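Transport Safety and Emergency Response
Unit 6 handout: Passenger behavior when a train stops in a tunnel

6.1 Scope

These notes cover unplanned stops on single-bore lines where smoke is present or suspected. Station evacuation is in Unit 7. The worked case is the Erholm tunnel stop, used again in the June assignment.

6.2 The Erholm stop

The train stopped 435 meters from the north portal after a brake fault in the third car. It carried 121 passengers. Smoke from the brake gear entered the car through the floor vents. The first announcement told people to stay seated and gave no reason. Before the second announcement, 86 passengers had moved forward and four had opened a side door.
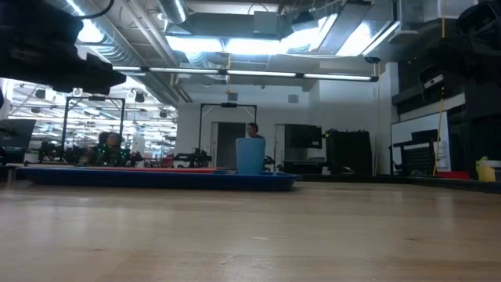 Fig. 6.1. Blue tray and light blue container on a wooden tabletop.

6.3 Reading the timeline

Separate three times in any incident log: when the hazard began, when the crew knew of it, and when passengers were told. The Kolevmont operating rules in force at Erholm recorded only the second. Door releases were logged by the train itself and can be used to check the crew's account.

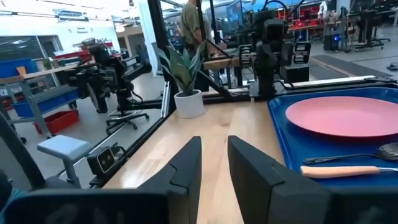

Fig. 6.2. Tabletop with tray and round plate, close view.

6.4 Stay or leave

The Kulkarni method compares the walking time to a safe point with the time until conditions in the car become unsafe. Walking speed in smoke must be reduced. Do not use the platform value. If the walkway is narrow, the slowest walker sets the speed for everyone behind.

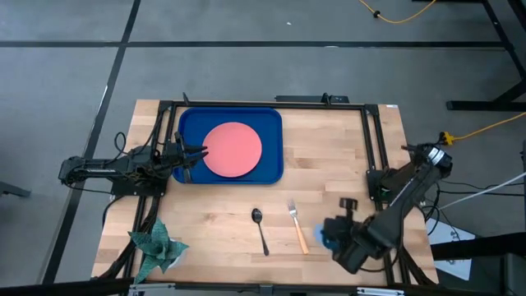

The method assumes that the crew can direct people to one side of the train. If doors on both sides can be opened by hand, treat the opposite track as occupied until control confirms that traffic has stopped.

6.5 Announcements

State the hazard, the side to use, and the direction to walk. Repeat at fixed intervals, even with no new information. The Penier line uses a 400-character limit for the full text.
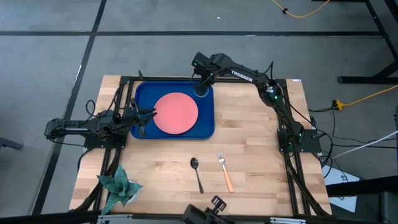 Unit author, Transport Safety

Reading for the next session: the Erholm door log and the crew statements. Bring a timeline with all three times marked. Leave a blank where the log gives no value.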